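Workshop notebook - Saturday
Hanrahan bench, page 52

Mattress ticking, second dye trial. Start 8 a.m.

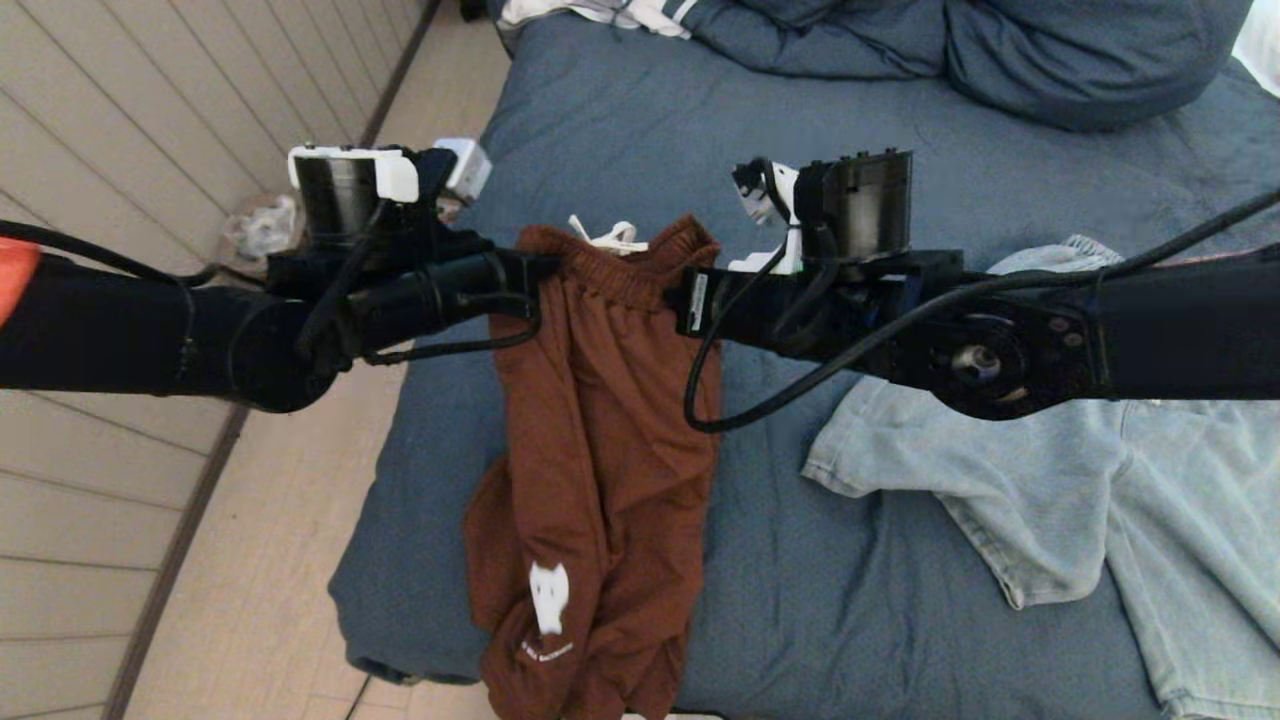 A reply from the day crew had been left on the previous page: the first swatches looked fine indoors but went gray at the window, and could the next lot be pulled sooner, before the blue flattens out. Fair point. I had gone by the clock on the first trial and not by the cloth. This time I cut extra strips so there would be something to pull early.

Cloth is the plain cotton from Trindard, the heavier of the two we have in. Scoured it Friday night with washing soda and a little dish soap, rinsed until the water ran clear, then left it in a bucket of clean water so it would go into the dye evenly wet. The water off the scour was the color of weak tea. The first trial cloth was only rinsed, and I think that accounts for most of the blotching along the fold lines.

Dye is the Valo navy, same tub as before. Weighed out dry cloth at 615 grams and worked the dye and salt from that using the sheet taped inside the cupboard door. Someone has corrected the salt figure in pencil. I used the penciled one.

Bath up to 50 C before the cloth went in. The old ring heater runs past its mark, so I switched it off early and let it coast. It settled where I wanted it and stayed close enough with the lid on. Stirred with the long paddle, lifting and turning, no poking. Soda ash went in dissolved, poured down the side with the cloth pushed over to the other end.

Notes as I went:

First strip out was pale and slightly purple. Too early to judge, rinsed and hung it anyway.

Second strip better. Still a bit thin where the weave is tight.

Third strip is the one I would choose. Blue is clean and the stripe threads have stayed light enough to read as stripes from across the room.

Fourth strip, darker, and the stripe is starting to go. This is near what we had the first time.

Last of it stayed in to the end for comparison. Flat navy, more or less. Would do for the underside or for piping, not for a top panel.

Rinsing took longer than the dyeing. Cold first, then warm, then a hot wash with soap, then cold again. Still a trace of color in the last rinse, on the dark strip only. Rubbed each one with a damp white rag after they had dried off by the boiler. The third left nothing I could see. The dark one left a faint mark, so it needs another soaping before anyone puts it near a sheet.

Shrinkage: I marked a square on the third strip with laundry pen before scouring, then lost one of the corner marks in the wash. Measured what was left. It has pulled in along the length more than across. Not a usable number. Next time stitch the corners with a contrasting thread.

Window check at midday, strips laid side by side on white paper. The third holds its color. The fourth goes a little gray, same complaint as before but less of it. Checked again under the bench lamp and could hardly tell the two apart, so the day crew is right that the lamp is no good for this. From now on judge at the window only.

Also tried a scrap of the Skutcombe tape in the same bath, the binding we use on the edges. It took the color unevenly and the edge curled. Could be a blend. The label on the roll only gives the width. Do a burn test on an offcut before ordering any more.

To do:
Soap the dark strip again.
Burn test on the tape.
Copy the salt figure onto a clean sheet and take the old one down.
Order more soda ash, the bag is down to the fold.
Repeat the third strip's timing on a full panel width. The small pot will crowd it, so use the steel one from the back shelf and check the drain tap on it first - it was weeping last month.

Swatches are pinned inside the back cover in order, lightest at the top. Please leave them pinned until the panel is done.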